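The Town That Was Promised a Shorter Week

2022-10-05

The pitch came with a slide of a hammock. I remember that more clearly than I remember the numbers, and I suspect that was the idea.

Brollville had been looking at the four-day week since April, when the town offices and a handful of private employers signed up for a six-month trial sold to them by a consulting outfit called Rernis. Same pay, one day fewer, and output that would stay level or go up. That last part is the one I have trouble with. I have worked in offices for most of my adult life and I have never seen a claim that clean survive contact with a payroll department.

So I spent five days in town, asking people how it was going. Most of them said fine. People say fine to reporters. It took a second cup of coffee to get anything better.

The records clerk at the town offices told me she loved her extra day and spent the first two months of it asleep. She also told me that the phones still rang on it. Residents hadn't been put on a four-day week, so the offices split the staff into two groups and covered the gap, and each group came back to a pile the other one had left. "It's a long weekend with homework," she said. She would still vote to keep it.

That was the pattern nearly everywhere I went. People liked it, and when I asked them to describe it, they described something a good deal less than what was on the slide. At the bakery on the main street the shorter week meant longer shifts, ten hours on your feet in place of eight, which adds up to exactly the same forty. The owner calls it a four-day week. His bakers call it something I can't print.
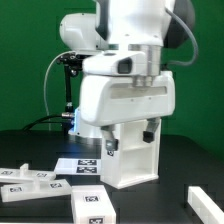
Rernis has a number it likes to use, and the number is 96. According to its midpoint report, 96 percent of workers in the trial wanted to continue. I asked how many had answered the survey. It took three emails to find out that 73 people had, and that the form went out on the afternoon before a long weekend. I asked whether anyone who had left their job during the trial was included. They were not. You can't blame a firm for wanting happy customers, but leaving out the people who quit is an old trick, and a cheap one.

Then there is output, the thing that was going to stay level or go up. Level compared to what? The town counts permits issued, and permits were up a little, but the town also moved its permit forms online that same spring. The Mbeki, a small hotel out by the highway, counts guest complaints, and those were flat. The accounting firm across from it counts billable hours and wouldn't show me any. I don't say these places are hiding something. I say they each picked the ruler after they saw what was being measured.

I should be fair here, because the other side has its own bad habits. The loudest critics in town predicted that everything would grind to a halt, and nothing did. Trash got picked up. A woman who processes claims for an insurance office told me she had stopped getting migraines, and I have no chart that can argue with that. A man at the same office said he had coached his daughter's softball team for the first time. When the old five-day schedule was new, plenty of serious people called it a road to ruin too, and they were wrong with great confidence.

Still, being wrong in the past is no proof of anything now. Trenthorpe, the next town over, ran a version of the same plan two years ago and let it lapse without much of a fight. I drove over to ask why. What I heard was that the free day had filled up. First a meeting that couldn't be moved, then a training session, then a manager who "just had one quick thing." After a year, people were working the fifth day from their kitchens and feeling guilty on top of it.

That seems to me the likeliest way for Brollville's trial to go - no big collapse, just a slow leak. The agreement I was shown says staff "should not ordinarily" be contacted on the day off. Read that a few times and ask what your own boss would do with the word "ordinarily."

The vote on extending the plan comes later this fall, and I expect it to pass. The records clerk has already booked a dentist appointment for one of her free days next spring.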